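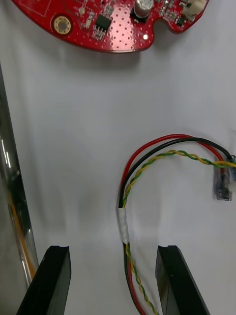
3.2 Materials: boards, wires and the tape question

Figure 2. Red circuit board and a taped bundle of wires (red, black, and a twisted yellow and green pair) on a white work surface.

I'll admit I spent more time on this section than on the statistics, and I don't regret it. When Aleksandra Kalinowski and I started planning the bench study we thought the boards would be the interesting part and the wires would just be, well, wires. Then we watched people work for one afternoon at the Cliltcombe repair room and changed our minds completely. Hardly anyone had trouble with the boards. Everyone had trouble with the wires!

So let me go through what was on the table. The board in Figure 2 is a red one with a small black chip toward the middle, an upright silver capacitor beside it and a white connector up in the corner. We liked it for the study because its outline is curved (there's even a notch) and people can talk about it easily: "the side with the notch," "the end with the round hole." Our first batch of boards were plain rectangles, and in the pilot recordings you can hear people saying "this side, no, the other this side" over and over. We stopped using them after that.

The wires took longer to settle. A bundle like the one in Figure 2 has four colors in it, with the yellow and green twisted around each other and the red and black left out of the twist. A short wrap of white tape holds the lot together. Asif Rana wanted to use zip ties, and we did try them, but people kept reaching for cutters before they'd even looked at where the wires went – and that changed the task we were trying to study. Tape slowed them down in a way we found useful. You can pick at it, slide a fingernail under it, or leave it alone and work around it, and all three of those turned up in the recordings.

We had 30 participants, and each of them sorted and routed bundles for 15 minutes. Irena Szulc and Ekene Obi coded the recordings separately and ended up with 1,029 handling events between them once they'd talked through the ones they disagreed on. Of those, 143 were what we call "arc corrections," meaning the person had laid a bundle down, let go, and then come back to fix the bend. A bundle wants to curve. If you bring it up and over into an upside-down U, as in the figure, the bend has its own opinion about where the loose end should point, and people either go along with it or fight it. (I am a fighter, for what it's worth. Aleksandra is much more patient.)

The work surface was plain white throughout. We'd tried a gray mat at Villalba the summer before and the black wire got lost against it when we coded the recordings, which drove Irena up the wall. White has its own problems, mostly soft shadows next to small parts, but the coders got used to those pretty quickly.

One thing I'd do differently: we never wrote down how tightly each bundle was taped. Weronika Ostrowski pointed this out when she read our draft in August 2018, and she's right. A loose wrap lets the wires slide past each other, and I suspect some of the arc corrections come from that. We can't check it with the data we have, so the counts in Section 4 lump all the bundles together.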